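Zerkach toy swap is back, and it's bigger this year

October 15, 2019

If you've been tripping over stuffed animals all summer like I have, I've got good news for you. The Zerkach toy swap is coming back in December, and this time it gets the whole upstairs hall at the Vumutano building instead of that chilly back room (remember the coats? we all kept our coats on!).

I stopped by to talk with Ignacio Acuña, who has been running the swap for 5 years now. He told me last winter's swap brought in 599 toys, and roughly 200 of them were plush. "People think we only want board games and puzzles," he said. "Bring the soft stuff. The kids go straight for it."

The way it works hasn't changed much. You drop off clean toys at the Nyitrai bakery counter the week before, you get a ticket for each one, and on the day you trade your tickets for whatever catches your eye. Anything goes in plush, bears and dinosaurs and pretend food too. A plain cardboard box is fine for drop-off, just write your last name on the side.

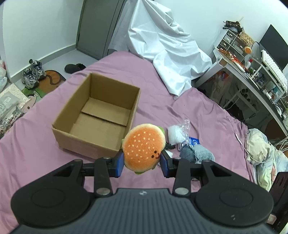 A plush hamburger with a little stitched smile.
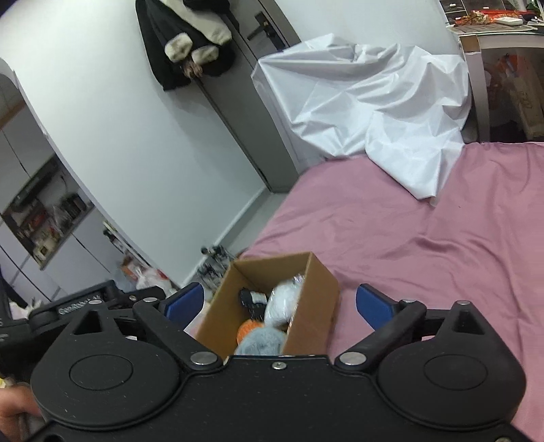 Can you come to the swap if you don't have any toys to bring?
Everybody is welcome, and each child who shows up without a ticket gets one free at the door.

A couple of changes to know about. Battery toys now have their own table, run by the folks from the Saduvari repair shop, and they'll test each one before it goes out. Puzzles need to be in a closed bag with the piece count written on it, after what happened with the lighthouse puzzle (my sister is still mad about that one). And doors open at 8 in the morning, a full hour earlier than before, so the line doesn't run down the stairs again.

I'm bringing two bags this year and I've promised my family I'll come home with one. My daughter has her eye out for a stuffed walrus, so if you've got one sitting in a closet, please put it in the pile! Sign-up sheets for helpers are next to the register at Nyitrai.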